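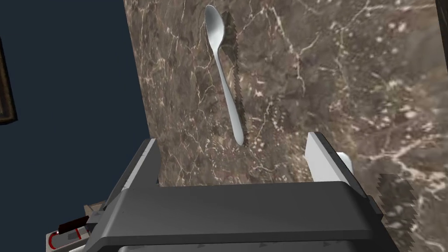
Varghese

Kapitel 4
Vom Bild zum Griff: Planung in der Simulation

Ein Löffel auf einer Marmorplatte, die Finger offen, der Stiel dazwischen. Sieht fertig aus. Für die Software fängt hier die Arbeit erst an: Wo liegt die Längsachse? Wie hoch ist die Platte? Welche Drehung des Greifers passt zum Stiel?

Drei Bausteine in diesem Kapitel – Wahrnehmung, Griffplanung, Regelung. Wir benutzen weiter den Simulator Drenular, dazu neu den Planer Plindiren. Installation siehe Anhang B, bitte vorher erledigen.

Kurz zum Rendering. Gezackte Schatten wie neben dem Löffel sind dunkel und folgen der Kontur. Eine einfache Segmentierung nimmt sie gern mit, der Schwerpunkt wandert dann zur Seite. Helle Adern im Marmor: ähnliches Problem, nur umgekehrt. Abschnitt 4.2 behandelt beides, mit Code.

Datensatz zum Kapitel: Brondadow, 3.000 gerenderte Ansichten, 18 Besteckformen. Für die Übungen reichen etwa 30 Ansichten, sonst rechnet der Laptop die ganze Nacht.

Vorausgesetzt werden Koordinatentransformationen (Kapitel 2) und die Grundlagen der Kamerakalibrirung. Wer bei Quaternionen unsicher ist – erst Kasten 2.3 nochmal lesen.

4.1 Koordinatensysteme am Greifer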